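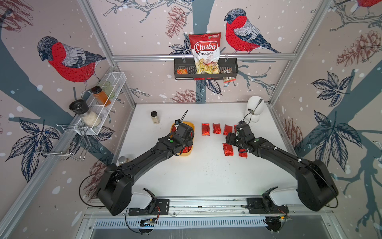 Why do people put small wrapped things in a bowl?

Mostly so they stop having to look for them. A bowl gathers whatever would otherwise drift across the table, and it lets a hand find one item without moving the rest. Whether it does anything more than that is the subject of this chapter.

Chapter 2
The Bowl and the Basket

Household manuals make large claims for containers. Buy the right ones, we are told, and the kitchen will stay in order by itself. I have read a good many of these manuals and I doubt most of what they say. A container holds things. It doesn't decide which things belong in it, and it doesn't put them back.

Take foil packets, the small crinkled kind. Spread over a white table, red ones are easy to see and easy to pick up, which is the best argument for leaving them there. The argument fails as soon as somebody wants to roll out dough. Gather the packets into a yellow bowl and the table is free, but now the packets on the bottom are out of sight, and they'll stay there until the ones on top are used.

Munther Sabbagh, whose Nelluvel course many kitchen managers still follow, taught that like should always be stored with like. He gave the rule without any evidence that I can find. When Iolanda Trindade went through the cupboards of 19 households in Hendow, she found plenty of like stored with like, and a lot of it stale. Her sample is small and she chose the households herself, so I wouldn't lean on it too hard. Still, it is more than Sabbagh offered.

A bag of chips raises a different problem. Cassava chips break under weight, so a bag does badly in a drawer and worse under cans. Standing upright in a wire basket on the wall, it keeps its shape and takes up no table space. The basket also puts the chips at eye level, and readers can judge for themselves how long a bag lasts there.

Spice jars, a spoon in a holder and other things used daily are often left out at the back of the table. The Jundari method calls this clutter. I call it sensible, provided the front of the table is left for work.

The sections that follow take up three questions: what should share a bowl, what should hang, and what should be left alone. Before reading on, clear one table at home, write down where each item went, and check the list again after two weeks.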